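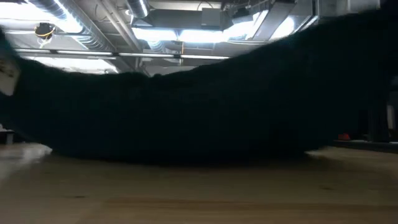
*Black shaggy fabric on one of the wooden tables, with the ducts and strip lights overhead.*

# Visit to the Ellano textile workroom

I went to the open day at Ellano on November 8, 2023, with Clodagh Duggan, who buys cloth for the same theater workshop I do. We had asked for samples by mail twice and wanted to handle the heavier fabrics before placing an order. The visit was listed as two hours and ran closer to three.

Ellano rents the upper floor of the Hennessy building, behind the bus garage. The sign on the street still has the name of the previous tenant, so look for the green door and take the stairs on the left. There is a freight elevator, but it was being used for deliveries all morning. Visitors signed in at a desk on the landing and were put into groups of 15. Ours was the second group.

Declan Doherty took us around. He runs the finishing side and has been with the firm since it was three people. He started with the building, which I had not expected. The ceiling was left exposed when they moved in, partly to save money and partly so the air handling could be reached for cleaning. Long-haired fabric sheds a lot when it is cut, and the filters are changed every 18 days. He said the rent and the ventilation were the two largest costs in the first year.

The first stop was the tables. I paid more attention to these than Clodagh did, as we need to replace ours. The tops are wood, a light tan with a slight gloss, and the finish matters to them. Rough spots catch the fibers, so the tops are sanded and recoated every January when the shop closes for a week. The overhead lights do bounce off the surface in places. One of the cutters told me she turns her work so that the glare falls behind it.

The black shaggy cloth was the piece I had come for. It is sold under the name Stenirum and is meant for costumes, puppets and stage animals. The texture is soft, with plenty of loose fibers along the edge, and it sits in a thick hump when it is bunched up on the table. Black is hard to judge from a small sample. With a larger piece you can see how the fuzz takes the light and how it bulges when it is gathered. I would use it for a bear or a large dog. I would not use it for anything with fine features, such as a face or hands, without trimming it down first.

Tomás Lenihan gave a short talk on cutting. His advice was to mark on the back, cut the backing only, and pull the two sides apart so the fibers stay whole. He uses a short blade and goes slowly. He also brushes each piece away from the seam before pinning. Most of this was familiar, but he had one tip I wrote down: store the cloth loose or hung, never folded under weight, and shake it out a day before you need it. We have been stacking ours on a shelf, which explains the flat lines in the last two costumes.

After that we saw the sample room. The card index lists 1,139 fabrics, including old ones that can't be ordered anymore. Cormac Kinsella looks after it and can usually find a match from a scrap. Clodagh gave him a piece of brown plush from an old production and he came back with a close one, called Flurnudent, in a slightly shorter length. She has ordered two yards to test.

There was coffee in the back office at the end, and a rack of remnants for sale. Prices were fair. The larger pieces went early, so anyone going for those should ask for the first group.

A few practical points for the workshop:

- The minimum order on the long-haired fabrics is five yards. Smaller amounts can be had from remnants only.
- Orders over 100 yards get a discount, but that is more than we would use in several seasons.
- Black and gray are kept in stock. Other colors take four weeks.
- Flame treatment is done by an outside firm and adds a week. Ask for the certificate when you order, as it is not sent automatically.
- Returns are taken on uncut cloth only.

I asked Declan Ó Gríofa in the sales office about the two sample requests that went missing. He found them both - they had been sent to our old address. He has changed it on the account and is sending a set of the black and gray.

Clodagh thinks we should order five yards of the black now and leave the rest until the spring show is settled. I agree. The order form is in the blue folder by the phone, and it needs a signature before it goes out.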